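Braltmont Hedgehog Footprint Records

README for the data release, version 15

Summary

This release holds 1033 footprint tunnel records for the West European hedgehog (Erinaceus europaeus), collected in gardens, allotments and field margins in the parish of Braltmont. Each record is one tunnel on one night. The tunnels do not identify individual animals, so the counts must not be read as numbers of hedgehogs.

Files

tunnels.csv - one row per tunnel, with site code, habitat type and distance to the nearest hedge in metres
nights.csv - one row per tunnel per night, with the result and the observer code
sites.csv - site codes and names (Zusby, Baird and Zirkevley are the three survey blocks)
changes.txt - corrections made after earlier releases

All files are comma separated, UTF-8, with a header row. Empty cells mean "not recorded". A zero in the result column means the paper was read and no hedgehog prints were found.

Method

Tunnels were placed along linear features, at least 100 m apart, and baited with dry food. Ink pads were made from charcoal powder and vegetable oil. Papers were changed each morning before 9.30 and read on the same day. Prints of cat, rat and toad were noted in a separate column but were not checked by a second reader.

Fields in nights.csv

tunnel_id: text, matches tunnels.csv
night: integer, counted from the first night at that site
result: 0, 1 or empty
other_prints: free text
observer: two-letter code

Known problems

In Baird, 30 records have no habitat type. Two tunnels in Zirkevley were moved after flooding and kept their old identifiers; see changes.txt. Rain blurred many papers in April, and blurred papers are entered as empty, never as zero. Gardens were offered by their owners, so built-up areas are over-represented.

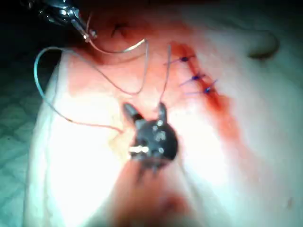

Braltmont Mammal Group - Records and Data Section

Location

Grid references are cut to 1 km squares. Finer positions are held by the section and can be requested for research use.

Use and contact

The data may be reused with credit to the group. Please give the version number when citing. Corrections go to Catriona Chisholm, records section, with the tunnel_id and night in the subject line. Requests are read on Tuesday evenings.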